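Cell 2 notebook, bimanual bagging station (Madevel bench)
March
Entry by Menaka Bepari, with notes from Weidong Duan

State at start of shift: both arms homed without complaint, but the right arm had logged 7 following-error warnings on the elbow overnight, all in the reach from the basket back to the bag. No hard faults. Left arm log clean. Anqi had already lowered the speed cap to 40 percent and left a sticky note on the keyboard to that effect. I kept it there for the first part of the work.

Looked at the cable run first. The wrist cable on the right arm goes back over the upper link to the elbow, and it has to have enough slack for full wrist roll without dropping into the basket when the link comes down low. Last month's fix was to pull it tight, which gave us an intermittent wrist camera. Whoever reroutes it next: move the arm by hand through the whole basket reach with torque off before closing any tie, and support the upper link while doing so. It will fall. 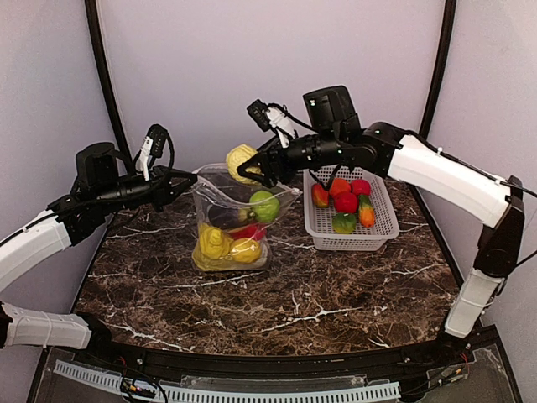 The warnings line up with low approach over the produce basket. With the wrist pitched down and the elbow folded, the gravity load on the elbow is near its highest, and the old gripper mass in the config was still that of the previous fingers. Hongmei Kong weighed the new pair when they were fitted, but the number never reached the model file. It is in now. Payload file is under the cell directory, old one kept with suffix _prev.

After the mass change I reran gravity compensation on the right arm in five poses. It holds still in four. In the fifth (elbow folded, wrist rolled outward) it creeps down slowly. I could not get rid of this with the mass term alone and suspect center of mass. Weidong thinks stiction in the elbow. We did not settle it. Workaround for now is a waypoint that avoids that pose.

Connectors at the front edge: reseated the power and bus plugs on both sides with supply off. One plug on the right-hand side was not fully home. It may have had nothing to do with the elbow warnings, but the bus retry counter for that arm stood at 355 before and has stayed at zero after the restart. Should have looked there first. Added to the weekly list.
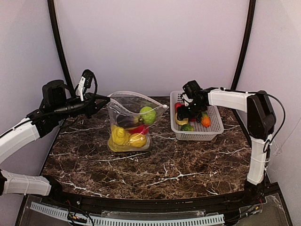
Left arm is the bag holder for most of the routine, so its grip force matters more than its speed. The finger current limit had been raised at some point to stop the rim slipping. At that value the motor sits near its limit for the whole hold and gets warm to the touch after a long session. I lowered the limit back to the Lanlow bench value and cleaned the finger faces with isopropyl. Slip test by hand, pulling a bag rim straight out of the closed jaws: better than before cleaning, at the lower current. So the faces were dirty. Clean them every morning, lint-free wipe, let them dry before closing on film.

Do not use the blue cleaner on the fingers. It leaves a residue.

Zero offsets next. Procedure, as I did it, for the record:

Supply off, arms resting on the foam blocks. Supply on, torque off. Bring each joint to its mark by hand, base outward. Write offsets for one arm at a time and save under a new name. Torque on at the lowest gain, then command the home pose and watch both wrists. If either one jumps, cut torque and start again from the base joint. Left took one attempt. Right took two, as I misread the mark on the forearm roll.

Handover positions were then retaught. Previous left waypoint had the jaws arriving too low and pushing the rim of the bag down before closing. New waypoint comes in level and stops short, then closes. The right arm waits over the basket side until the left reports closed. That interlock existed in the script but was commented out (Hongmei Jin, from the Zou timing tests, she confirmed it can go back in).
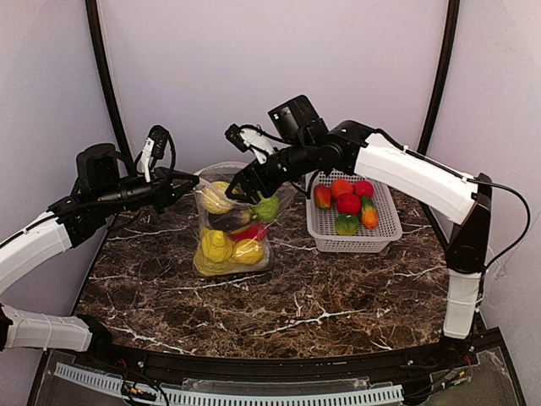 Both wrists at the bag, left gripper open. Right-hand cable runs along the upper link.

Clearance at the basket is the remaining nuisance. The right upper link passes behind and over it, and if the basket gets put back too far from the front edge there is not much room left. I asked for a printed locating corner. Until it arrives, set the basket by eye against the wrist view and check the link by jogging through once at low speed.

Wrist cameras: wiped both lenses, checked the bracket screws, refocused nothing. Exposure is locked. If it is left on auto the image pumps every time the wrist swings across the white wall, and the detector loses the paler items. What I want from the wrist view at the pre-grasp pose is the whole basket rim with both finger tips showing low in the picture. If a finger tip is missing, the bracket has rotated.
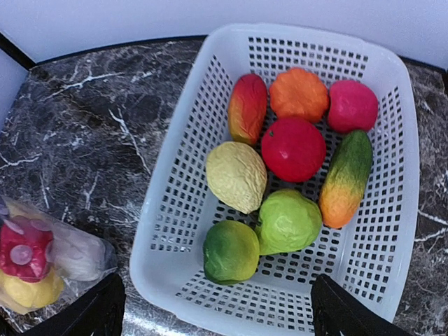 Wrist camera view over the basket, fingers open. Rim and both fingers visible.

Final run: 40 cycles with the new waypoints, speed cap raised in steps back to normal. No elbow warnings. Two missed picks, both at the basket wall where a finger came down on the rim. That is a planner matter and I have passed it to Anqi.

Open items
- right elbow creep in folded pose, center of mass or stiction
- locating corner for basket (Flustdale print queue)
- spare wrist cable, longer one, for right arm
- rim collisions, Anqi
- tie ends on the lower links to be trimmed flush, they catch sleeves

Config saved and pushed. Arms parked, torque off, supply off at 6:15 pm.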